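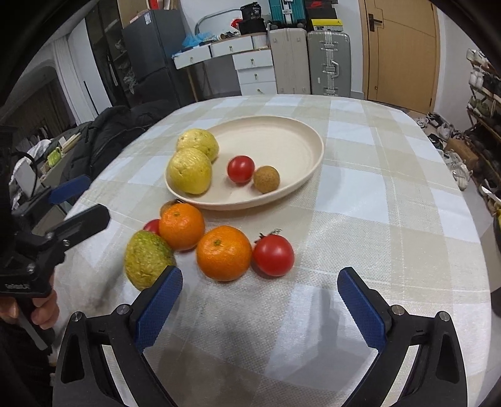 Television drama is being graded too dark for the rooms in which people watch it, and the second season of Ciltholm is the clearest case so far. The problem is one of separation. A grade has to keep apart things that differ in hue but sit close in brightness, and it has to do this on a screen the colorist will never see. Take a plate of fruit on a table. The small red tomato carries a bright highlight, the round brown fruit beside it has fine speckling, and the two are told apart at once. Lower the midtones far enough and the highlight may survive, but the speckling goes, and the viewer is left with two small dark shapes. Ciltholm does this to faces for most of its 11 episodes.

The usual defense is that the home viewer has the wrong settings. There is some truth in it. Many sets leave the factory in a mode that crushes shadows and adds blue, and few owners change it. But a delivery format that depends on correction by the customer is badly designed. Dudum, the service that carries the show, publishes a help page with instructions for adjusting the picture. A drama should not need one.

The stronger defense is artistic intent. The season takes place largely in a coastal house without power, and the production wanted the light to come from windows and lamps. I have no objection to that. I object to the way it was measured. A reference monitor in a grading suite sits in a room with controlled, dim light, usually against a neutral gray wall. The eye adapts to it within minutes, and detail near black becomes easy to read. In a living room with a window on one side, the reflected light alone is brighter than the bottom portion of the signal. Whatever was placed there is gone. The intent was realized in one room.

High dynamic range was expected to solve this and has partly made it worse. My own set peaks at roughly 900 nits, and the lamp flames in the third episode use most of that. They look very good. They also pull the eye's adaptation upward, so that the people sitting next to the lamps become harder to see than they would be in the standard version. I watched the kitchen argument in both versions on the same evening and followed the acting better in the standard one. 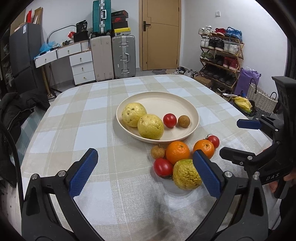 Photo: Dörte Kuhlmann

Compression is the part of the chain that gets the least attention. Encoders save bits in dark areas on the assumption that errors there are hard to notice. When the whole image is a dark area, the assumption fails. The slow fade at the end of the premiere breaks into bands on Dudum, and the bands crawl. On the disc release of the first season, which was brighter to begin with, a similar fade is smooth. Part of what viewers call a dark picture is a picture with too few steps in it, and turning up the brightness on the set only makes the steps wider.

Compare Vultis, which has a smaller budget and an equally gloomy story. Its night interiors are lit low in contrast and graded with the blacks slightly lifted. Skin stays well above the background at all times. The show reads as dark because the lamps are few and the edges of the rooms fall away, while the actors remain legible. Some reviewers have called the look flat. On a calibrated display in a dark room I would agree with them, at least about the attic scenes. On a laptop at lunchtime it holds up, and a large share of the audience is watching on a laptop at lunchtime.

There is also the matter of what the darkness hides. In Ciltholm it hides a good deal of set work. The Strobel house has patterned cloth, crockery, books and a wall of framed letters that matter to the plot. The letters appear in four episodes and can be read in one. If the design department builds a room to be looked at, the grade should let it be looked at, and if the room is meant to stay unseen, the money could have gone elsewhere.

My proposal is modest. Every episode should be reviewed once, in full, on an ordinary consumer set in a room with the curtains open, with the encoded stream and not the master file. The review should take place before the grade is locked, while changes are still cheap. Where a speaking actor's eyes cannot be found, the shot goes back. This would add about a day per episode. It would cost less than the lamps.

A third season of Ciltholm begins shooting in September, with the same director of photography. The story moves to the mainland, where the power is on.

Posted May 16, 2018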